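Asari household task program — progress report to Nillard, June
Living room tidying, teal cushion from floor to sofa

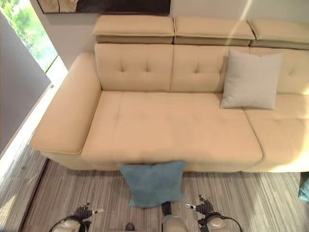

Lionel Tanguy asked after the last report whether a pickup that takes longer than a person would need is worth funding at all. His view is that speed should be scored from now on, even at the cost of a lower success rate.

We have kept speed as a secondary measure. The period covered 133 cushion trials in 10 sessions. Grasps on a cushion leaning against the sofa base remain the weak point — the fingers close on fabric near a corner and the cushion folds. Placement on the seat is more reliable once the grasp holds.

Unattended operation is not ready. Six trials were stopped by the operator for contact with the seat edge. Revised grasp planning goes to Zokeck for review next.

Nélida Echeverría
6/4/24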